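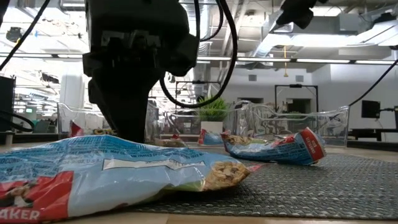

Granola is a fragile product with a high surface area, and most of what goes wrong with it goes wrong in the bag. The oats are baked with sugar and fat to a very low moisture content, then cooled until the syrup sets into a brittle binder. From that point the clusters take up water from the air whenever they are given the chance. The packaging exists to slow this down, and the household that opens it takes over the job.

Elaine Paiva, a packaging technologist in Arnthorpe, has spent much of her working life on dry cereals. She divides the flexible bag into two parts, the film and the seal, and regards the second as the more common point of failure.

"People blame the plastic," she says. "The plastic is usually fine. Look at the end of the bag."

A typical cereal film is a laminate. The outer layer takes the print, and the inner layer melts at a lower temperature so that it can be welded to itself. Some films have a metallised layer between the two, which improves the barrier to moisture and light. A clear window means leaving that layer out over part of the bag, and the designer has to decide how much barrier to give up in return for a view of the food. With granola the view generally wins, as shoppers want to see the size of the clusters before they buy.

Once the top seal has been cut, the grade of film matters much less. Air moves through the opening far faster than it could pass through the wall. Mitsuko Tsuji, who writes on kitchen storage and keeps a test larder in Villalba, weighed 300 g portions of one plain granola at intervals after opening. A bag left with its mouth open on the worktop had lost its snap by the third morning. A second, folded over twice and clipped, was still acceptable after 12 days. A third was decanted into a jar with a rubber gasket and kept its texture longest, although the larger clusters were damaged in the pouring.

Her method for closing a bag is short:

- Press out the air from the bottom upwards, with the flat of the hand.
- Fold the top over at least twice, keeping the creases parallel.
- Clip across the full width. A small clip in the middle leaves both corners open.
- Store upright if there is room.

The last point is a matter of breakage. In a bag stored flat, the contents spread along its length and are easily crushed by anything set down on top. Upright, the fines settle at the base and the larger pieces stay near the opening. The first bowls are therefore coarse and the last ones dusty. Tsuji turns a new bag end over end before opening it, slowly, and does not shake it.

Puffiness in an unopened bag is normal. Some air is left in at filling as a cushion, and some manufacturers flush with nitrogen to delay rancidity in the nuts and oils. A bag will also swell slightly at altitude or in a warm room. A limp bag deserves a closer look. Paiva presses it gently between both palms and listens at each end. A hiss, or a steady loss of volume, indicates a leak.

Labelling is where households tend to be careless. The date printed on the pack applies to the sealed product. After opening, the useful figure is the date on which it was opened, and few people record it. Washington Arruda, who runs a breakfast room with 4 tables in Rusen, writes it on a strip of masking tape across the fold. When several bags of the same kind are in use he puts the oldest at the front of the shelf and opens nothing new until it is empty.

Granola that has gone soft can often be recovered. Spread it in a single layer on a tray, heat it at 119°C for ten minutes and leave it to cool completely before touching it. The syrup hardens only on cooling, so it will seem unchanged when it leaves the oven. Dried fruit should be picked out first, as it scorches. Rancid granola cannot be rescued by this or any other method, and the smell, something like old paint, is sufficient evidence.

Arruda keeps the dust from the bottom of each bag in a separate tin and uses it on baked pears.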